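Protholm Under-Desk Bin Liners, small, roll pack

Back in stock as of 4/2/21. Sorry for the wait, the mill was behind and so were we.

Small liners for round office and bedroom baskets. Star sealed at the bottom so no corner seams to split. Sold by the roll, 40 to a roll. Perforated, tear off one at a time. Frosted white only for now, the gray comes back in June if Khoo gets the resin they ordered.

Fits: most round baskets you'd keep under a desk. Measure around the rim before ordering, not the height. Tall skinny baskets are fine, just fold more over. Square ones, get the Ason liners insted, these will bunch.

Best for: paper, tissues, wrappers, empty cartons, pencil shavings. Dry stuff. Not a kitchen bag. Coffee grounds OK if you empty it daily. No broken glass please.

Mesh and perforated baskets - yes they work, and you want a liner in those anyway or the small bits come right out the sides. Leave a little slack so it doesn't pull tight over the rim.

Shipping: flat mailer for up to 5 rolls, box after that. Full case is 21 rolls. Cases go out from the Flimavcombe warehouse so allow a couple extra days. Can't combine a case with loose rolls in one shipment, the system won't let us, we've tried.

Small medicine boxes and other light card can go in without trouble.

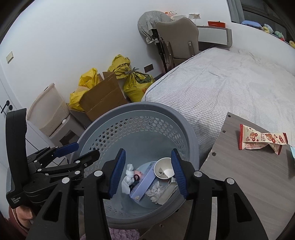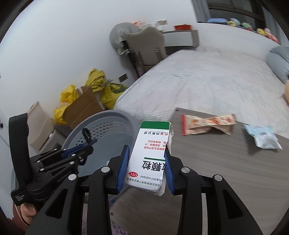
Returns: unopened rolls only. Opened rolls we can't take back, but if the seal is bad on more than a few bags write us and we'll send another roll. Keep the paper band, the lot number is on it.

Old stock note: last year's rolls had a blue paper band and ran a bit narrower. If you liked those, there's a few left, ask for them by name (Protholm Narrow). Same price untill gone.

Bulk or school orders, email Vicente Carrasco thru the contact form and put LINERS in the subject. Needs a ship-to address and a phone number or it sits.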